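Course handout, Textile Care and Household Practice, Unit 2: Drying Small Items

Kiltholm Institute of Domestic Studies
Revised May 30, 2026

## Purpose of the unit

This unit covers the drying of socks, gloves, handkerchiefs, and other small articles on a clip hanger. Students will have completed Unit 1, on sorting and washing, and are expected to bring their notes on fiber content to the practical session. Drying by machine is treated separately in Unit 3 and is not discussed in this handout.

Small articles receive less attention in the standard textbooks than shirts, bedding, and towels. They nevertheless make up a large share of the pieces handled in an ordinary household, and much of the wear found in socks develops after washing. Stretched cuffs, clip marks, and stiff toes are the faults most often recorded in the Dernbridge practice room.

## Terms used

**Clip hanger.** A hanger, usually of plastic or metal, with a lower bar or frame fitted with clips or pegs. The term is used for straight, round, and folding types.

**Cuff.** The upper edge of the sock, including any elastic band.

**Clearance.** The open distance between the lowest point of a hanging article and the surface beneath it.

**Pairing.** The placing of two matching socks on neighboring clips, so that they may be removed and folded together.

**Shading.** The covering of one article by another, which slows the movement of air across both.

## Preparing the articles

Each sock should be turned to the side on which it was washed and shaken once, firmly, from the cuff. The heel is then smoothed by hand. Thick wool and terry socks are rolled in a dry towel and pressed before hanging; they must not be wrung. Articles that are still dripping should be returned to the basin and pressed again.

Socks taken from the basin are often folded over on themselves. They should be opened to their full length before they are clipped. A bunched sock dries at the outer folds first, and the inner layers may remain damp until the following day.

## Hanging

Opinion differs on whether a sock should be hung by the cuff or by the toe. The Institute teaches both methods and asks students to state which they have used.

Hanging by the toe keeps the clip away from the elastic and is preferred for dress socks and for any sock with a loose or aging cuff. Hanging by the cuff leaves the opening uppermost and is accepted for sports socks and children's socks. In either case the clip should take hold of a narrow fold of fabric. A clip set deep into the knit leaves a mark that remains after folding.

Clips are filled from the outer ends toward the middle, so that the bar stays level. Where there are fewer articles than clips, the empty places should be left between pairs. A heavy sock is balanced by another of similar weight at the opposite end. A hanger that tilts will draw its load toward the lower side – a common cause of shading in otherwise careful work.

Color is also to be considered. Dark or bright articles which have not been washed before are kept apart from pale ones until the student is satisfied that the dye is fast.

## Supports

Any firm horizontal pole will carry a clip hanger, provided that the hook cannot slide. At home, a shower rail or a closet rod may serve. The pole is tested by hand before loading, and the hook is checked again once the last clip has been closed. Adhesive tape may be used to fix a hook in position on a temporary support. It should be renewed when it loosens.

## Spacing and clearance

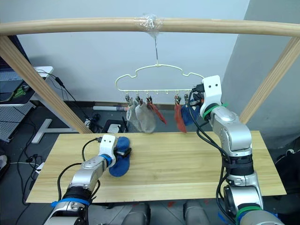
*Text by Hye-jin Lim, with revisions by Jae-hoon So*

The two grey socks at the left overlap and reach down close to the tabletop. The red-orange and blue socks are further along the same bar, beneath a cloud-shaped outline of pale plastic. Students should note how the clips are placed and consider where the grey pair might be moved to reduce shading. The tape at the hook may be compared with the advice given in the preceding section.

Clearance is judged with the longest article in place. Where it is small, the hanger is raised or the long socks are moved to a higher support. Knee socks may be folded once over a pole when no such support is available, and should then be turned halfway through drying.

## Practical exercise

Students work in pairs for 38 minutes. One student hangs the articles and the other keeps the record sheet; the roles are then exchanged. The sheet should state the fiber content, the method of hanging, and any change made after the first clip was closed. Completed sheets are placed in the Erraji folder before leaving the room.

Reading for the next session: the chapter on knitted fabrics in the course reader, beginning at page 20.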